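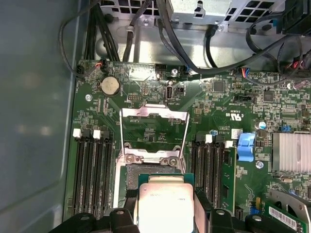

CPU over the open socket. One stick of memory in the far slot on the right.

So the sales line on this secondhand server was "drop in a better processor, 15 minutes, you'll never look back." I have heard that sentence before. Starting a thread so I have something to point to later.

2/ The chip cost me $40 from a reseller called Plalletti. The listing said "tested." Tested how? I wrote and asked. The reply said "yes, tested." Okay then.

3/ Look at the socket. Load plate flipped up, contacts right there in the open, and every guide online says "gently lower the CPU." Gently is doing a lot of work in that sentence. Bend one contact and you own a very heavy doorstop.

4/ Also not buying the thermal paste debate. Pea, line, X, spread it with a card. Ciarán Rafferty swears by the X and sent me a 382-word message defending it. I read half. I'm doing a pea.

5/ Things I do like: the blue plastic lever next to the memory. No tool needed. Whoever put that in has worked on one of these with cold hands.

6/ Things I don't trust: the coin cell on the board. I don't know how old it is and neither does the seller. If the clock comes up wrong I'm swapping it before I believe a single log entry.

7/ There's a port on the board marked INT USB. Els Leemans says boot from a stick in there and save the drive bays. Maybe. I've had sticks die on me in October and take the whole config with them, so she can show me hers running first.

8/ Someone will ask about the memory. Yes, I know about filling the channels. The rest is on order from Ollura and the shipping date has moved twice. I'll believe in it when I'm holding the box.

9/ "But the new chip uses less power at idle!" Says the spec sheet. My meter goes on the wall plug before and after, same load, same room. If the difference pays for the chip in under 5 years I'll eat this thread.

10/ Bartosz, before you reply: yes, I looked up the BIOS version. The release notes say "improved CPU support." Which CPUs? They don't say. Great notes.

11/ Numbers when I have them. Please don't send me the X diagram again.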